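Informe de avance: auriculares Dollora, fase de validación
Periodo: marzo
Destinatario: Dirección de Producto, Zirnivwood

1. Estado general
La segunda revisión de la placa llegó de Kravchuk a comienzos de mes. Se montaron 80 unidades de preserie, de las que 4 se rechazaron por ruido en el canal izquierdo. El defecto se localizó en la soldadura del conector flexible. 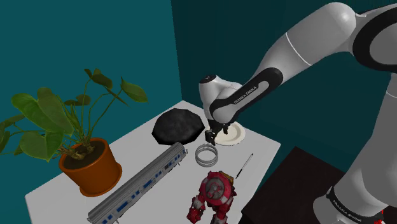
El proveedor ha modificado el perfil térmico y repetirá el lote sin coste. La autonomía media medida es de 17 horas con cancelación activa, una menos de lo especificado. El firmware actual mantiene despierto el códec en pausa; la corrección está en pruebas.

2. Ensayos mecánicos
La bisagra supera el ciclo de apertura previsto. Queda pendiente la prueba de caída con el estuche definitivo, a la espera del molde de Menomdale. 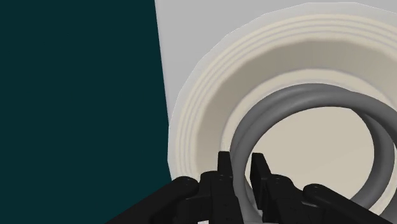 3. Incidencias y presupuesto
Se registraron 591 desconexiones Bluetooth en el ensayo prolongado, casi todas con teléfonos de gama baja. No hay desviación de gasto. Se solicita autorización para adelantar la compra de baterías.

4. Próximo periodo
Cierre del firmware, preensayo de compatibilidad electromagnética y entrega de muestras a distribución.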